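Ticket: wrist view and finger offset while recording demos, Plurkance cell
Opened by: Roman Kozłowski
Site: Zawadzka, back bay
Status: open, workaround in place
Priority: normal (was high this morning)

Problem
Recording demos by remote control for the Prelau task. Hand follows the leader arm fine for the first few runs, then the follower fingers lag and I end up steering by guesswork. Operator squeezes, gripper closes late, demo is no good. Threw away 6 out of 30 so far. Same operator, same leader arm, same start pose each time.

Also the wrist view is hard to drive from. Too much housing in it. Wadow asked for the wrist view to be the main one on the operator screen so I can't just swap to the overhead.

What I tried

09:10 Restarted the recorder. No change.

09:25 Restarted the leader arm, re-zeroed it by hand. Better for two runs then same again.

09:50 Swapped the USB lead on the leader side. No change. Put the old one back.

10:15 Looked at the log timestamps. Leader side is steady. Follower side has gaps, worst one 300 ms, always just after a close command. So it isnt the operator being slow, apologies to the operator.

10:40 Dropped the close speed to 30 percent. Gaps smaller but still there. Demos look sluggish and I don't want the policy learning that.

11:05 Paused recording, pulled wrist stills for whoever picks this up. Housing takes the whole top in all of them.

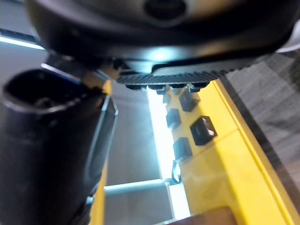
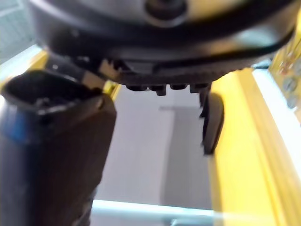
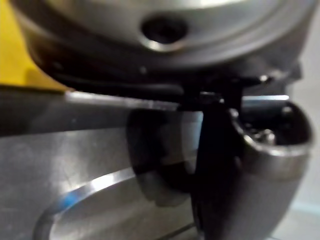
Wrist views, Plurkance cell. Yellow framework in the first two, brushed metal panel and silver cup-shaped part in the third.

11:20 Going by the second one: nothing between the left finger and the right fingertip, so that's the one to use if you want to judge the gap. Big black finger on the left still eats most of that side. In the third the dark blurred shape near the middle sits right over part of the metal panel, and thats exactly where the operator wants to look when lining up on the cup. Can the crop be moved down a bit? Don't crop the sides please, we need both.

11:45 Tried a lower crop on the operator screen only, recorded stream left alone. Operator says easier. Not a fix for the lag obviously.

12:10 Hand-guided mode instead of remote. Pushed the arm through the task myself, 3 times, slow. No gaps in the log at all. So it's something in the remote path, not the gripper or the arm. Hand-guiding is no use for the real set though, my sleeve and half my forearm end up in the overhead view and the close has to be done with the button on the pendant, timing is all over the place.

13:30 Back from lunch. Found the follower process and the video writer pinned to the same core. Don't know who set that, might well have been me in April. Moved the writer off. Ran 6 remote demos at full close speed, worst gap now 30 ms. Usable.

14:05 Another run of demos, one bad. Different sort of bad, operator let go of the trigger early. Not counting it.

Workaround
Writer on its own core, set by hand after every reboot. Command is in the cell notes under "before recording". If you forget it the lag comes straight back, I checked.

Still open
- Make the core setting stick after a reboot. Need someone with admin on the cell PC.
- Lower crop on the operator screen as default. Wadow to say yes or no.
- The 6 bad demos are still in the Prelau folder with "lag" in the name. Do not train on them. Haven't deleted as the timestamps are handy for comparing.
- Trigger on the leader arm feels loose. Probbaly worth its own ticket.

Reply, 15:20
Will do the core setting tonight, leave the PC on please. Can you attach the log with the 300 ms gap as well, only the short one came through.

Reply, 15:35 (Roman)
Attached now. PC is on, recorder stopped, arm parked. Picking up at 8, will run the first 3 demos as a check before the operator is in and put the gaps on here.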